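Kovgate Peel-and-Stick Marble Film, Slate Gray
Sold by the roll. 35 inches wide, 56 inches long.

The maker says this film "transforms any surface." We doubt that. It covers a flat, clean tabletop fairly well, and that is what we sell it for. Chipped edges will show through. So will crumbs.

The label also promises 1,000 wipe-downs. We have no idea who did the wiping, and we don't repeat the claim on our shelf tags. Consuelo Arellano in our returns department suggests a damp cloth and no scouring powder.
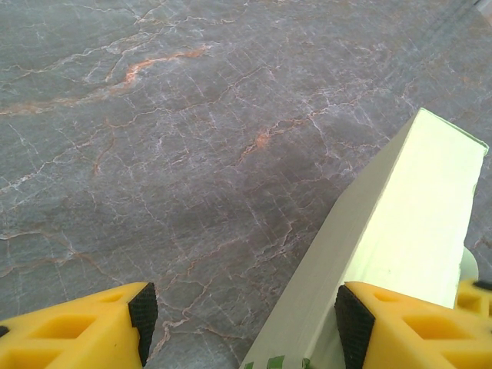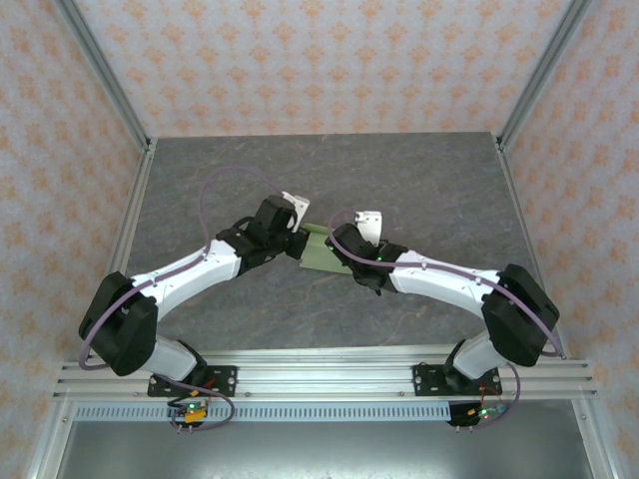
Gray marble pattern, close up in the first photo and across a tabletop in the second.

Finish: printed, gray with white and rust-orange veins
Backing: paper, peels off
Pieces per carton: 3 rolls
Not for: stovetops, shower floors, raw brick

"Repositionable" is another word to take with caution. You get one decent try, maybe two if the room is cool. Buy a spare roll if your table has round corners.

Khalaf sells a thicker film for more money. Ataberk Toprak on our sales desk prefers it for desks and can't see the point on a closet shelf.

Opened rolls can't be returned.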